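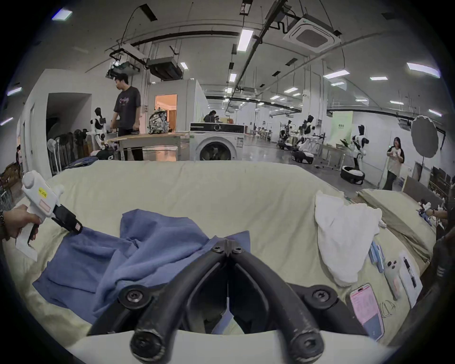 Re: [tidirgate-works] Council loan to Trerex

We use cookies to improve the list archive. Accept | Settings
2 min read

Jun 15, 2016

On the earlier message:

> The council lent Trerex 8 million to keep the Minmont plant open, and now the leader turns up at every ribbon-cutting. Has anyone read the actual terms? I can't find them.
> Masanobu Sakamoto

Masanobu, yes! I spent last night with the papers and they're far more interesting than the press release. It runs to 34 pages, and the good stuff is in the annex.

The loan is over 10 years, with nothing repaid until the November after next. In return Trerex promised to keep 521 jobs at Minmont, but agency staff count towards that. I'd love to know who agreed to it, and I mean that as a proper question for the July meeting, not a grumble.

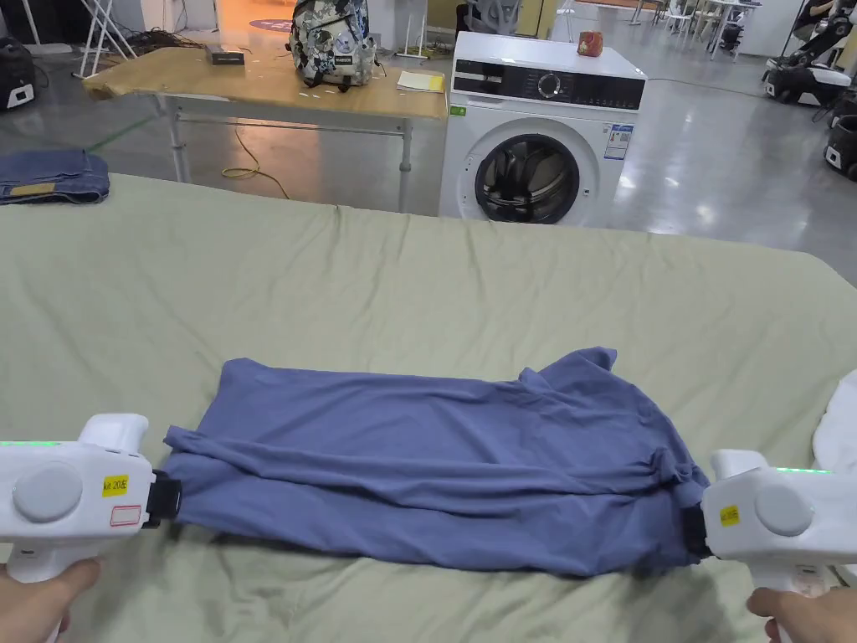
Folding a blue-grey T-shirt

There's also a clause on Entili, the parts supplier. If Trerex sells its share, the council gets first say on the land. Brilliant bit of drafting, whoever did it, and I haven't seen one councillor mention it!

What I couldn't find was any limit on directors' bonuses while the loan is running. The opposition asked for one in writing and the reply just says "noted".

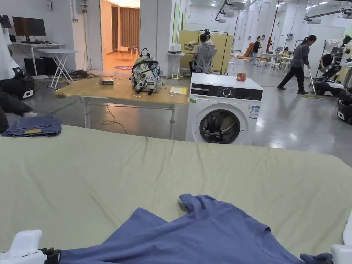

Tidirgate Public Money Group

If you want to put a question to the meeting, send it to me and I'll bundle them together. Short ones get read out, long ones get a letter six weeks later. I can scan the annex too if anyone fancies checking my reading of the jobs clause (please do, it's fiddly).

> Also, is the meeting open to the public?

It is, upstairs, side door.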